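Butcher block top for a workbench: oil, poly or nothing?

hollowaybench
Jul 23, 2019
I'm putting a butcher block top on a bench in the garage and need to decide on a finish before it goes on. Top is light colored wood, bought unfinished from a Kundau store that was closing out its kitchen department. It will get used for glue-ups, small engine parts and the occasional bike repair. No food. The guy at the store told me mineral oil and nothing else, but he also sells mineral oil. What are people using?

pinkneyd
Mineral oil is for cutting boards. On a bench it never dries and you'll be wiping it off your sleeves. Boiled linseed oil, two coats, wipe off all the extra, done. Lay the rags flat outside to dry, don't ball them up in a trash can. They can catch fire on their own.

rustbelt_ray
Disagree on linseed if he's working on engine parts. It does very little against solvents. I put four coats of oil-based poly on mine in June and I can wipe gas and brake cleaner off if I'm quick about it. Sand lightly between coats.

pinkneyd
And when you gouge the poly, what then? You sand the whole top back. With oil you rub a little more in and go back to work.

rustbelt_ray
I've never had to sand the whole top back. Scuff the spot, brush some on. It's a workbench, I don't care if it shows.

birdie_q
Whatever you pick, do the underside too. Same number of coats as the top. I skipped it on my first one and it cupped so badly by the end of winter that a square wouldn't sit flat on it.
- Birdie Quintanilla

hollowaybench
Good to know about the underside, I was going to skip it. Follow-up question. Can I glue the top to the base? Base is steel angle.

birdie_q
No. Wood moves across the grain and steel doesn't. Screw up from below through slotted holes, with washers, and leave the screws just snug.

tedow_fan
Slotted holes are overkill for a small bench. I used Tedow figure-eight fasteners, 10 of them, and it hasn't moved.

birdie_q
Figure-eights pivot, so they allow for movement too. We're saying the same thing. Just don't glue it.

ashleyt
We have butcher block tops on metal frames at my work and they've held up well. I wouldn't go back to MDF. MDF is flat and cheap but the edges crumble and one spilled coffee ruins it.
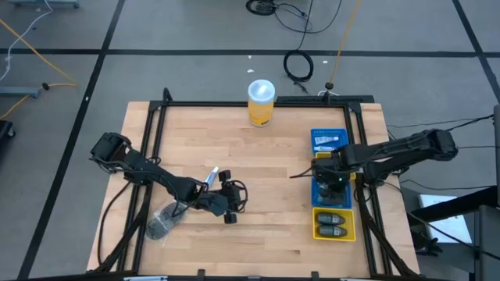 For finish I'd go with a wiping varnish, so in between the two camps here. I use the Skornel satin, thinned a little for the first coat. Goes on with a rag, no brush marks, and it's easy to patch. Start with 120 grit, finish at 180 and stop there. If you sand to 500 like you would a jewelry box, the finish has less to grab and the top gets slick enough that parts slide around.
- Ashley Treloar

rustbelt_ray
Wiping varnish is thinned poly half the time. Read the can.

ashleyt
Sure. It still goes on easier.

pinkneyd
I'll agree on stopping at 180. Still say oil.

hollowaybench
Going with the wiping varnish, both sides, and figure-eights underneath. Does the end grain need anything different?

birdie_q
An extra coat or two. It soaks up more than you'd expect. Keep going until it stops looking dry.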